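**Preltstead Film Society – minutes, 2021-01-01**

Present: Toshiko Kuroda (chair), Kaan Aydoğan, Huiling Xie, Woo-jin Song (minutes). Apologies: Yulan Fu, who sent them twice.

1. **February screening.** Kaan reported that the lead actor in *Mostico* has now fallen out with its director in three separate interviews. Ticket requests have gone from 5 to 27. Kaan would like them to keep it up.

2. **Q&A.** The director will come if the actor doesn't. The actor's agent says the same, the other way round. Toshiko will write to both – politely, she was asked to note.

3. **Statement.** Huiling read a draft saying the society takes no side. It ran to 24 lines and took a side in the second. Sent back.

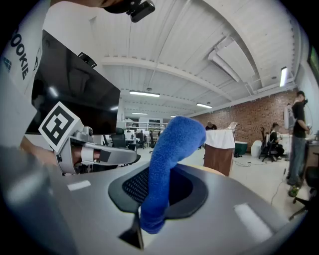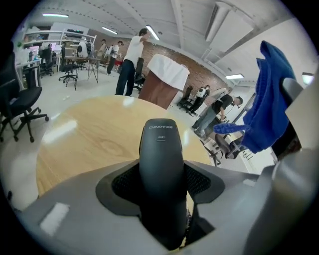 4. **Seats.** The Modis has 28 that fold down and stay down. Motion to cap sales at 28 passed, Kaan against.

5. **Any other business.** Woo-jin asked whether anyone had seen the film. Yulan has, according to her second apology, and left early.

Actions: Toshiko, letters. Huiling, shorter statement.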